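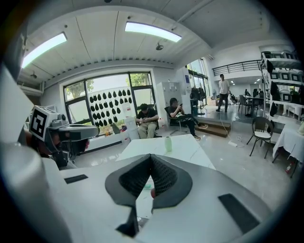 6 min read

The first thing Ayanda Jacobs tells you about the Brundanix hand-held grippers is that you'll want to put them down after a quarter of an hour, and that you should. She has looked after new customers at Osside since September, and she has watched plenty of keen people wear out their forearms before lunch (I was very nearly one of them!).

The kit comes as a pair, one gripper for each hand, and the idea is lovely in its plainness. You do a chore the way you'd do it at home, only with jaws in place of fingers, and the recordings go off to teach a robot arm the same job. Osside rents the pair for $200 a day, with almost 3 hours of coaching thrown in, and I'd say the coaching is the better half of the bargain.

I'm a clumsy person by nature, so I was pleased to find the handles forgiving. They have a nice rounded heft to them, and once I'd stopped squeezing as though the thing might escape, my wrists settled down and I started to enjoy myself.

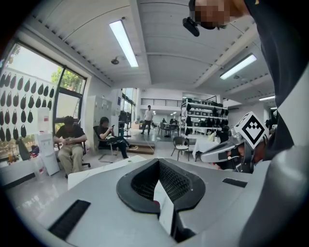
A marker cube rides on top of the gripper, with a thin cable running from the body.

Conall Brennan, who bought two sets for his packing business, Vallano, grumbles a little about the cables and would happily pay more to be rid of them. I'm with him there. I'd also like a proper carry case, and a manual that doesn't run to 118 pages before it gets to cleaning the jaws.

Still, for a small outfit wondering whether any of this is within reach, a day's hire is a friendly way to find out. Book a morning, wear comfortable shoes, and ask Ayanda to show you her trick for picking up a teaspoon.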